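Gripper notes, part whatever

29th October

OK quick one, I have to pack up in a bit. Swapped the Dallach fingers for the Jirstead ones this morning and did the same 30 folds with each. Same towel, same table, same me.

Dallach: 41 grams lighter per hand and you feel it by the end. But the tips are hard and they skate on anything thick. Kept pinching one layer when I wanted 2. Gave up being polite to them pretty quick.

Jirstead: yellow pads, flat, a bit grippy. Much better on the edge of the towel. Slower to open though – there's a lag after you let go of the trigger, and I kept pulling away too early and dragging the whole bundle with me. Might be my settings. Probaly my settings. 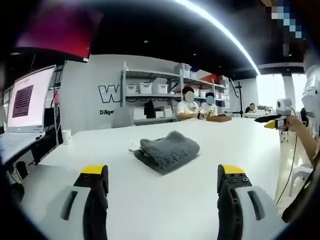 Cable is still the worst part. Catches on the table edge, tugs your wrist right when you're lining up the second fold. Arkley sells a clip for it, haven't ordered one yet. Tape for now.

Camera angle I'm leaving alone. I tried it tipped down further and lost everything past the fingertips, so no.

Next is the Zerouali controller, which is suposed to fix the lag. Have had it in a box since January, no excuse. If it does, Jirstead wins and the Dallach set goes in the drawer. If it doesn't – another 30 folds I guess. Thinner towels next time too.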